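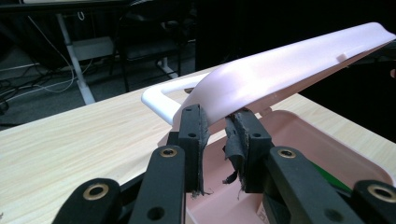 The hand-held gripper at a pink handle above a pink tray. The fabric pads on both fingers are worn: the left one has frayed threads, the right one is torn and has loose strips.

New pads and a fixed service plan for the hand grippers at Billau

Billau, April 2020

The workshop at Billau has changed the way it looks after its hand-held grippers. From this month each gripper gets a service after 500 grips, and the fabric pads on the fingers are replaced at the same time, also when they still look good. Until now the pads stayed on until somebody reported a problem.

The decision was made after a check of the gripper that is used most at the table station. Its pads were worn so far that threads and strips of black fabric were hanging from the gripping faces. A pad in this condition can still hold a light object, but the grip is less even, and a loose strip can come between the finger and the handle of the object. On smooth plastic this makes a difference. The operators had written in the station book that they must press harder than before to hold the same household items.

"We were looking at the joints every week and we forgot the pads," says Ambros Kälin, who is responsible for the grippers in the workshop. "The joints have brass rings and they give us little trouble. The fabric is the cheapest part of the tool and it needs the most attention."

The new pads are cut in the workshop from a denser fabric delivered by the firm Coşkun. The old pad is pulled off from the top to the bottom and the rest of the glue is removed with a plastic scraper. A metal blade is not allowed, as it can scratch the face of the finger. Then the face is cleaned with alcohol and left to dry. The new pad is pressed on with a small clamp and stays under pressure for 32 minutes. After this the edges are cut flush with the finger. In the first trials a little fabric was left over the lower edge, and exactly at this place the threads began to open again, so this step is now checked by a second person.

During the same service the four linkage arms are moved by hand through the full travel, without load. The technician feels for play at the brass rings and wipes away the dust. Oil is not used near the fingers, because it moves into the fabric. If one ring has play, the ring on the opposite side is also changed, so that both fingers close in the same way. At the end the gripper must close on a flat gauge, and no light may pass between the pads and the gauge.

One complete service takes less than one hour of work, not including the waiting time for the glue. Kälin has prepared a paper card for each gripper, where the date, the number of grips and the name of the technician are written. The counting itself is done by the Vindis software, which already runs at the stations and now shows a yellow note when 300 grips have passed. At this point only a visual check is asked, with the gripper still at its station.

The linkage arms have their own limit. They are taken out and measured after 2000 grips, and this will stay the same as before.

The sister workshop in Stistisari works with the same type of gripper and will take over the plan in June. It will first use up its stock of the old pads, with the shorter interval of 300 grips for the replacement. Stations with questions about the new cards, or with a gripper which has no card yet, can bring the tool directly to the service bench at Billau.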